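Home Articles Authors Search

4.2 Folding habits in the Bastton households

The diaries were a delight to read! Of the 912 entries we coded, 709 mentioned how cloth was put away, and many ran on happily - thirds or quarters, hem inward or hem outward, who had taught whom. Kitchen cloths drew the longest passages of all, well ahead of bed linen.

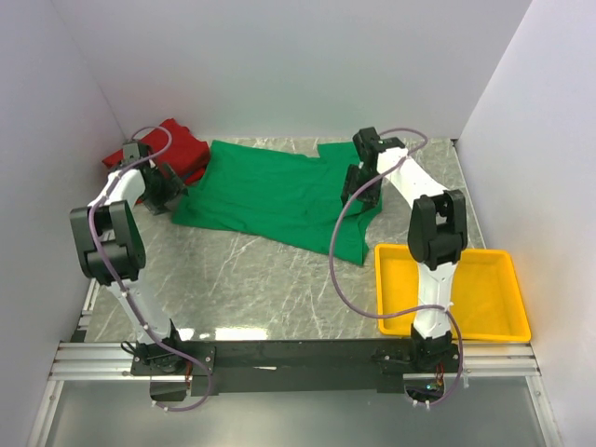 Figure 6. Folded red cloth on a gray marble-patterned surface.

Marlene Honorato objected, on reading a draft of this section, that long passages might only show who likes to write, and that a short entry can hide a very firm rule. We took this up with great interest and recoded the Horitz diaries by rule, leaving length aside. The ranking held in all but 2 homes.

Related articles
Linen cupboards in Holludura
Ironing and memory: the Londoño letters
Mending circles in Horitz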